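Workshop notebook, Personal Responsibility Series
December, entry 11
Recorded by Dexter Aquino. Copy to Lorna Sison and to the Plunel office.

Purpose of session: to test the revised worksheet on blame and ownership before it is printed for the spring groups. The earlier version asked participants to name a difficulty and then list its causes. Reviewers at Camus observed that most people filled the causes column with the names of other people and stopped there. The revised sheet adds a second column, headed "My part," and a third, headed "Next step."

Procedure: participants worked alone for the first period, then in pairs. Each pair was instructed to read the second column aloud and to offer no advice. The pair exercise was scheduled for 80 minutes, including the break. It ran over, and the closing discussion was shortened accordingly.

Observations: the second column was completed more fully than expected. Several entries, however, were apologies. "I should have known better" was written on 4 sheets. The facilitator's guide does not at present separate regret from responsibility, and it should. Lorna Sison proposes the wording "What did I do, or leave undone?" in place of "My part." I support the change.

One participant objected that the sheet has no place for harm that was in fact caused by someone else. The objection is recorded here in full agreement. The guide must state plainly that the exercise is unsuitable for such cases, and facilitators must be told to set the sheet aside when they arise.
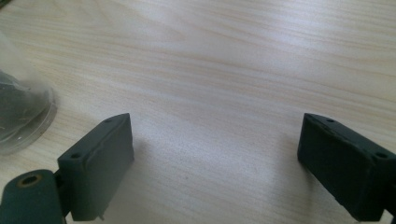
The closing exercise needs the most revision. Participants are asked to picture a complaint they have carried for a long time and then to imagine the week ahead without it. The script moves too quickly from one to the other, and two pairs asked for it to be read again. I have drafted a slower opening in which they rest their eyes on a plain surface, such as a pale wooden tabletop with long, gently wavy grain, and follow one line of it before the first question is put. Lorna considers this too close to the breathing exercise in the Bruter module. We have not settled the point.

Print run: 225 copies, held until the new column heading is approved.

Outstanding: Plunel to confirm the paper size. D.A. to rewrite page 4 of the guide. L.S. to send her notes on the pair exercise.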